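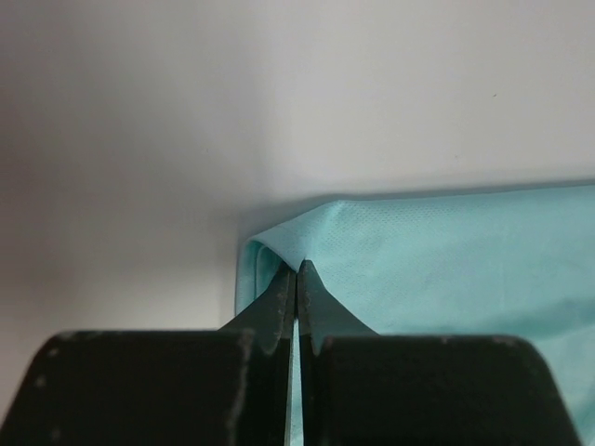
PRESS RELEASE | HOUSEHOLD AUTOMATION

Tivham Publishes First Results From Cloth Folding Trials

Two-arm system finishes most small cloths without help, but the company says home use is still years away

14/10/2019

Tivham, a developer of automation for laundries and linen services, today published the first results from its cloth folding trials. The trials were set up to answer a plain question that customers ask the company often: can a machine fold the wash yet?

The short answer from the trials is that it can fold some of it, slowly, under good conditions. In 131 attempts, the two-arm system completed a fold that met the company's standard 70 times with no person stepping in. The remaining attempts were stopped by the operator, timed out, or ended with a cloth that had to be folded again by hand.

"We would like people to see the whole number, including the part that does not look good in a brochure," said Ludmila Malý, head of research at Tivham. "A person working in a laundry would not keep the job with that record. But these were not set-piece demonstrations with one cloth laid out the same way each time. The cloths were put down by different people, and some of them were put down badly."

What was tested

The trials covered small flat items only: kitchen cloths, hand towels and cleaning cloths in several fabrics and colors. Shirts, fitted sheets and socks were left out. Each attempt began with a cloth on the work surface and ended when the system had folded it or the operator called a stop.

To pass, a fold had to bring the edges together to within the tolerance that Risarard, a linen rental firm and Tivham's partner in the project, uses for its own hand-folded stock. Risarard staff judged the results and were not told which attempts had needed help.

Picking up a single layer of fabric was the hardest step. When the fingers close on a corner, they may take one layer, two layers, or nothing, and the system does not always know which. Thin, open-textured fabrics were easier to pinch but shifted more when pulled. Thick toweling stayed where it was put but was more likely to slip out of the fingers partway through a fold.

"Most of our failures were decided in the first moments," said Sorin Neagu, the engineer who ran the trials. "If the grip on the corner is right, the rest of the fold usually goes well. If it is wrong, everything after that makes it worse. We spent most of the summer on corners."

Using two arms helped. With one arm, a cloth tends to swing or twist as it is moved, and one side arrives before the other. With an arm on each side, both edges can be handled together. The trade-off is that the arms need room to work without getting in each other's way, and the system takes up more space than a person standing at the same table.
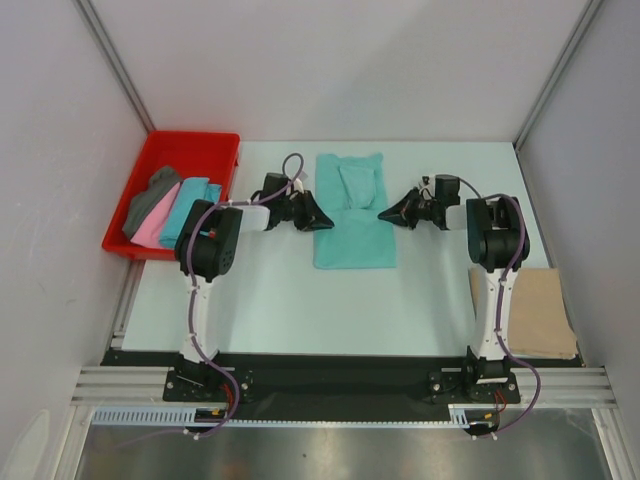
Both arms at the left and right edges of a teal cloth during the folding work. Other cloths are in the red bin at the rear.

Speed and cost

Tivham is not publishing a figure for speed at this stage. The company says the system is slower than a trained worker on every item tested, and slower than most people at home.

"If you have 4 towels to fold, fold them," said Zdislava Skála, who manages linen operations at Risarard. "Where I could use this is at the end of the day, when there is a bin of cleaning cloths left over and everyone has gone home. It can take all night as far as I am concerned, as long as they are done in the morning and I do not have to redo them."

Risarard does not plan to reduce its folding staff as a result of the trials.

Next steps

A second round of trials will begin in May at Risarard's site in Girkov. It will use cloths straight from the dryer, including crumpled items that have to be spread out before folding can begin. Tivham expects the success rate to drop at first.

The company has set itself 3 goals for that round: detecting a double-layer grip before the cloth is moved, recovering from a dropped edge without an operator, and stacking finished items. It has no date for a product and is not taking orders. A version for private homes is not part of the current plan.

The full trial report, with notes on every failed attempt, is available on request.

About Tivham

Tivham develops handling equipment for commercial laundries, hotels and linen services. Its Rugemalira sorting line for bagged laundry is in use with customers of several sizes.

Media contact

Svatopluk Kratochvíl
Press Office, Tivham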